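Notebook entry, May - Bikby kitchen task series
Entered by R. Paewai. Present: W. Cartwright, T. Doolan (morning only).

Purpose of the session: to establish whether the arm can put away a small set of mixed kitchen items without a person stepping in. Raelene Hoani has asked that the results be recorded in a form that Te Moana can read without our shorthand, and the entry has been written accordingly.

Set-up was completed by 9:40 am. Grip force was left at the value used in the previous series. The planner was the Modero build, unmodified. Warrick re-ran the wrist calibration twice, as the first pass gave an offset he was not prepared to accept. The second pass was within tolerance and has been saved under his initials.

Sixteen attempts were made per item class. For soft goods, a completed attempt is defined as follows: the item is gripped on the first close, lifted, carried to the shelf position and released upright. Any attempt in which the operator touches the stop control is recorded as a failure, regardless of the outcome. Tipene objected to this rule on the grounds that he is cautious with the stop. The objection is noted and the rule stands.

The felt ketchup bottle, with its hand-lettered HEINZ label, belongs to the soft class. Felt gives under the fingers, and the finger motor current is therefore a poor guide to whether the grip is adequate. Colleagues reading the logs should not compare soft-class current traces with those of the rigid class. 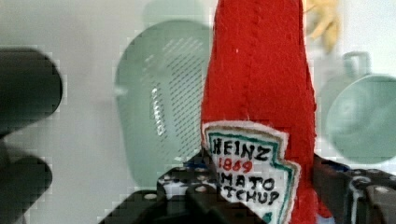 Is the system ready to clear a kitchen bench in an ordinary home?

Not at present. It can manage single items placed with space between them, under supervision, at a pace most households would find unacceptable. Cluttered benches, wet dishes and anything requiring two hands remain outside its range.

Results for the soft class: four failures in the 16 attempts. Two were poor first closes, one was a release with the item leaning, and one was an operator stop. The time limit of 60 seconds per attempt was not reached in any run.

The rigid class has been deferred. The Zolla finger pads are showing wear at the tips, and Warrick would prefer to fit the new set before any further figures are taken. Rhys Cosgrove has the order in hand.

Actions
Fit new pads and repeat calibration - Cartwright
Separate the current plots by item class - Paewai
Draft wording on operator stops for the protocol - Doolan
Confirm with Te Moana whether 50 attempts per class will be required for the final report - Hoani

Arm parked and powered down at 3:15 pm. Logs copied to the shared drive.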